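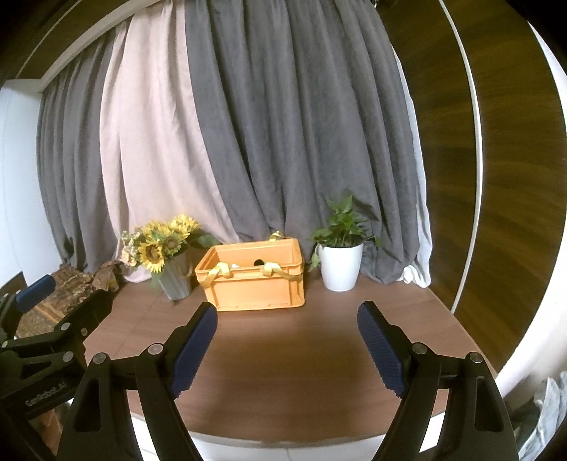

Plerkholm Readers and Writers Circle
Minutes of the meeting held November 2, 2019

Present: the chair, the secretary, the programs lead, the newsletter editor and a very good turnout of members, including several first-timers. Welcome, all of you!
Apologies: received from the website editor, who sent notes on item 4.

1. Minutes of the last meeting
Read and approved with one correction. The spring reading was held upstairs at the library, and the minutes had it downstairs.

2. Book of the season: Erstead
This took up most of the first hour and could easily have taken the whole evening. Erstead is a crime novel told by two sisters who come home to sell their father's boatyard and find that a stranger has been paying the rent on it for years. Nearly everybody had finished it, and a few members had gone back and read it again once they knew who the tenant was.

The opening chapter got a lot of love. Members liked that the letter turns up on the first page and then isn't read aloud until we're deep into the story, and that the younger sister lies to us about what is in it. There was a lively back-and-forth on whether that lie is fair. One side felt cheated. The other side pointed to the scene at the ferry office, where she folds the letter the wrong way around and a careful reader could catch her out. The secretary missed it completely and was delighted to be shown.

The ending split the room. Some wanted the older sister to go to the police, and some felt that leaving her in the car with the engine running was the best page in the book. We voted for fun, and the car won.

The chair asked whether the long middle section in the city could be shorter. General agreement that it could, although the dinner party must stay.

Next book: Triline, a thriller set on a night train. It was chosen over Rajan, a family saga, by a close show of hands. Rajan will be carried over to the list for June so that its supporters have something to look forward to.

3. Short story contest
The programs lead reported that entries are coming in well and the standard is terrific. The theme is "The thing they buried," and so far the buried things have been anything but bodies - we have had a trumpet, a wedding dress and a recipe.

The word limit came up again. Last year's limit was 3000 words and several writers asked for more room. After discussion the meeting agreed to keep it at 3000, with the title not included in the count. One member has an entry finished at 2226 words and wanted to know if that was too short. It isn't. Please send it in!

Judging: 3 readers will score each story without seeing the author's name. Ties will be settled by the chair, who will not be entering.

Action: programs lead to send the rules out again with the title point made clear.

4. Newsletter and website
The newsletter editor would love more reviews, and they don't have to be long. A paragraph on a book you stayed up too late with is perfect. Spoilers should go at the end under their own heading, following the incident with the lighthouse book.

The website editor's notes said that the old reading lists are now back online and that the link to the contest rules has been fixed.

Action: all members to think about sending in a review.

5. Writing workshop
The workshop on first chapters was a real treat. Members brought their openings, read them aloud and then heard where listeners had leaned in and where they had drifted. Two of the openings were rewritten that same night and read again this evening, and both were much stronger. The second one now begins with the phone call, and there was an actual gasp.

Agreed to hold another, this time on writing a secret that the reader knows and the hero doesn't. Suggestions for passages to study are welcome - short ones, please, as we ran over last time.

Action: programs lead to book the room for 2 hours.

6. Any other business
A member asked if audiobook listeners count as having read the book. Yes, with great enthusiasm.

The copy of Erstead with the green bookmark is still missing from the lending shelf. Please check your bags.

Next meeting: same place and time. Please have read Triline as far as the border crossing, and no telling the rest of us what is in the luggage.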